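Ticket 508: Prayer reminder emails going out at the wrong time, some people getting none
Opened by: Anikó Gál
Status: Closed
Product: Horkus mailing add-on

Sep 2, 2018

Hi all,

I look after the website for our parish creation care group, Mastutska, and I'm stuck. We run a daily reflection by email through the Season of Creation. It's a short Bible verse, a prayer for the earth and one small thing to do at home (yesterday was about turning off the tap, today is about food waste). People sign up on our page and Horkus is supposed to send the reflection at six in the morning, so they have it with their coffee.

Yesterday was day one and it went out at four in the morning. I know because my phone buzzed and woke me up! Then I started hearing from people after Mass who hadn't received anything at all. We have 113 people signed up and the sent report says 76. I can't find a list anywhere of who got missed.

What I've tried so far:

I logged out and back in. I changed the send time to seven, saved it, and looked again, and it still said seven, so at least it's saving. Today's mail went out at five. So it's two hours early whatever I put in, which makes me think of time zones, but the only time zone setting I can find is on my own profile and that one is right.

For the missing people I exported the sign-up list and looked for something they have in common. It isn't the mail provider, I have the same provider as two of the ones who got nothing. I thought maybe it was accents in the names, because you know how computers are with those, but I have two in mine and I got the email just fine.

I also sent a test to myself and to Ottó Simon, who writes the reflections with me. We both got it right away. The pictures loaded and the verse was in the right place.

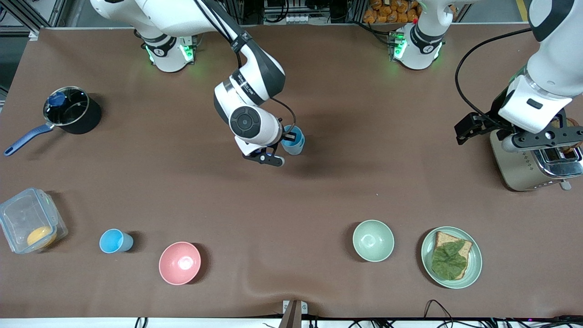 One more thing that might matter. We moved the list over in June from our old newsletter tool, Trulent. It was a plain spreadsheet export and then an import into Horkus. I remember a yellow warning at the end of the import and I'm sorry to say I clicked it away – it was late and the numbers at the top looked right.

I would love to have this fixed before the feast of St. Francis, since that's the day we send the long one, with the Canticle and the times for the outdoor prayer service. If people miss the tap tip they'll live. If they miss the service they'll let me know about it for a year.

Thank you!
Anikó

Reply from Horkus support

Hello Anikó, thanks for all the detail. Two separate problems, I think.

1. Send time. Your profile has its own time zone, but scheduled mailings use the one set for the whole account. Go to Account, then Regional, and look at "Default zone." On new accounts it's set to UTC. Change it, save, then open the schedule and save that again too, or it keeps the old value.

2. Missing people. Please open Lists, choose your list, and set the filter to "Unconfirmed." Tell us what number you see.

Reply from Anikó Gál

Found the Regional page, and yes, UTC! I've changed it and saved the schedule again. I never would have looked there, I thought it was just for the currency.

The Unconfirmed filter shows 37. So that's everybody, 76 and 37 makes my 113. They all have the same import date and their "consent" column is blank. The others say "yes."

Now I'm trying to think how that happened. Ottó says the blank ones are people who signed the paper sheet at the back of the church after the Trình retreat. He typed them into Trulent himself and he only filled in the name and the email. We do still have the paper, with signatures, in the blue folder.

Can I just mark them all as confirmed?

Reply from Horkus support

That would explain it. A blank consent field is treated as a no, and the yellow warning you saw was most likely the one saying so.

You can mark them by hand if you have the signed sheet. Tick the names, choose "Set consent," and in the note field write where the consent came from and the date on the sheet. The other way is "Resend confirmation," where each person gets an email with a link to click. Either is fine with us.

Reply from Anikó Gál

I went with marking them by hand. A lot of the people on that sheet are older and I could already hear the phone ringing with "is this link a virus?" Ottó read the names out from the sheet and I ticked them. Two turned out to have typos in the address (a missing dot, and one that ended in .con), so those are corrected now as well.

This morning's reflection arrived at six on the dot. The sent report says 113, with no bounces. Mrs. from the choir whose address had the .con has already written back to say the psalm was too short.

I have one small question left and then you can close this. Is there a way to send the days they missed to only those 37, without everybody else getting them twice?

Reply from Horkus support

Yes. Open the old mailing, choose "Send again," and pick "Recipients who did not receive this." Do it once for each day. The subject line can be edited first if you want to add something like "from earlier this week."

Reply from Anikó Gál

Done, and it worked on the first go. I put "in case you missed it" in the subject. Please close the ticket, and thank you for being so patient with me – Ottó sends his thanks too, and he has promised to fill in every column next time.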